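What a rate cut looks like from behind the counter

I'd been trying to get someone at Varkier to talk to me for weeks, and when the call finally came I was in the car park at the shops with a bag of frozen peas on my lap. Varkier is the small broking house that looks after Rulthorpe, the listed grain handler half my street seems to own a few shares in. The adviser I spoke to has been there 14 years and asked me to leave names out of it, so I have.

I started with the obvious one - why did the share price jump the morning after the central bank moved?

"People had been sitting on cash all winter," the adviser told me. "They were waiting for permission. The cut was permission."

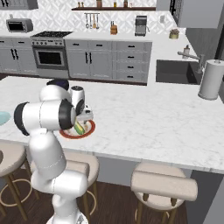 Fair enough, but I wanted to know who was buying. Super funds? Mums and dads? Mostly the second lot, apparently. The desk took 159 calls before lunch, and plenty were from clients who hadn't rung in a year.

"One fella wanted to put 800 dollars in and talked to me for half an hour," the adviser said, laughing. "I loved it, but I had the other line flashing the whole time!"

I asked whether it would last, and got a long breath down the phone.
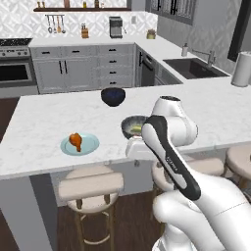
"Look, I wouldn't borrow to get in. Rulthorpe still has to ship the harvest, and freight's dear. If the September figures are ordinary, some of this comes straight back off."

So is the adviser buying? No - already holds 1167 shares, bought years ago, and isn't adding any. I've got a few myself (I should say so) and I'm leaving them where they are. By then the peas had gone soft, and I had to get home.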